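Hultness Gallery Audio Guide: Set-up for Visitors
Section 2. Getting ready to listen

Welcome to the best way we know of spending an afternoon with old paintings! The Hultness guide has 398 recorded stops, from altarpieces to tiny ink studies, and it runs on your own phone with your own earphones. Set-up is quick, and you can do most of it at home.

1. Install the Prisen player and open it once while you have a good connection.
2. Tap Collections, then Lennox Wing. The full download is almost 54 minutes of sound.
3. Choose your language and your favourite pace. Slow is lovely for the big history paintings.
4. Charge your earphones in their case, then pair them with your phone in the usual way. 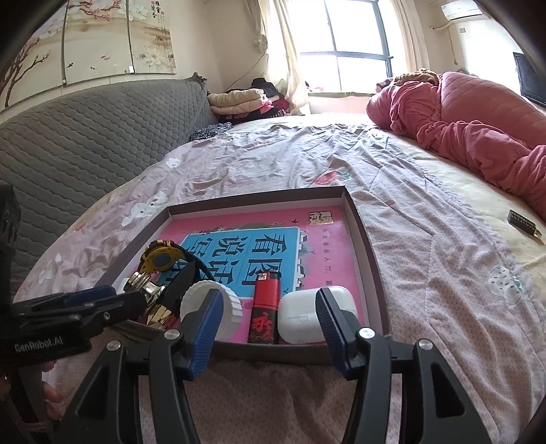
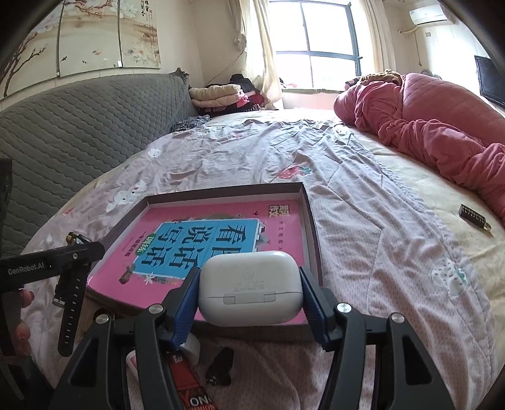

Wireless earphone charging case, both pictures.

5. Play the test stop (number 2). You should hear Adeel Dogar reading his introduction to the still lifes, and what a reader he is!
6. At the gallery, key in the number on the wall label beside the painting. Stand back a few steps for the first minute, then go in close when the commentary gets to the brushwork and the colour.

Note: Labels with a small H are Humach stops, recorded by working painters. Try 1711, a wonderful ramble about how hard it is to paint a lemon.

Note: If the sound drops out in the Lennox Wing, close the player and open it again. It remembers your place.

Caution: Keep one ear free on the stairs, and please don't lean over the barriers to read a label. The centre desk has large-print copies.

Caution: Lower the volume before you start. Some of the organ music behind the altarpiece stops is gloriously loud.

To save a painting for later, tap the star. Your starred works stay in the player after you go home, with the commentary attached.

Section last revised 2022-05-15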